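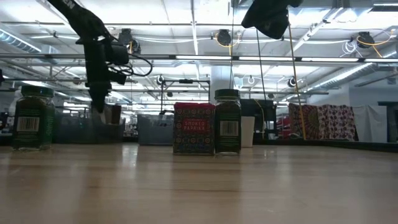

An afternoon with the robots at Mirkmont

I had been promising myself a trip to the Workila lab at Mirkmont ever since July, when Clementina Barros gave a talk at our local science group and ended it by saying, very kindly, that the door was open to anyone who cared to come. Well, on November 17, 2023 it was, and I went, with 30 other people and a flask of tea I was told to leave at reception.

I should say that I know very little about robots. I spent my working life in school kitchens, so I was rather pleased to find that so much of the afternoon had to do with groceries. The first table we were shown had spice jars on it and a tin-sized packet of smoked paprika, a handsome thing with coloured medallions all over it, and I would have gone home content just knowing which shop it came from (I asked, and Clementina couldn't remember).

The work is called Goken, and it is a way of teaching a robot arm to pick up the thing you asked for. Clementina explained it to us with great patience. In the older method, she said, the arm looks once, decides where to go and goes there. If its first guess is a little off, the gripper arrives a little off too, and over goes the jar. With Goken the arm makes a guess, moves part of the way, looks again and corrects itself, and it keeps on doing that until it is ready to close its fingers. I said it sounded like me looking for my glasses in the dark, and she was good enough to laugh.

Spice jars are hard work for it, apparently. Glass is difficult because the cameras see through parts of it and catch shine off the rest, and two jars from the same range look very much alike until you get round to the label. A polished table makes matters worse, as every object has a sort of ghost of itself lying in front of it. And when two things stand nearly touching, as the paprika and the jar beside it did, there is hardly any room for a finger to go down between them.

Rodrigo Abreu looks after the trials, and he had a chart up on the wall which he took us through rather quickly - I had to ask him to go back. The older method managed 30 good picks in every hundred when the objects were set close together. Goken managed 71. He was quite frank about the remainder. Most of the failures came from clear glass, and a fair few from the arm choosing the wrong jar and picking it up beautifully. What surprised me was how little teaching it had been given: 8 hours of a person guiding the arm by hand, spread over 2 weeks. I have trained kitchen assistants who needed longer.

There were plenty of questions. A gentleman near the front wanted to know whether it could manage a bag of flour, and Rodrigo said that soft packaging was next on the list and he wasn't looking forward to it. Somebody else asked about speed. All that looking again does slow the arm down, and Clementina said they would sooner have it slow and right for the moment, and work on the pace next year.

We finished upstairs with coffee and some very good almond biscuits, and I had a long chat with Clementina about how cooks arrange their shelves. She wrote some of it down! If you would like to go yourself, the lab takes visitors by arrangement, and you can leave your name at the Workila front desk. Wear a jumper, and allow extra time for parking, as the lower car park was full when I got there and it is quite a climb from the other one.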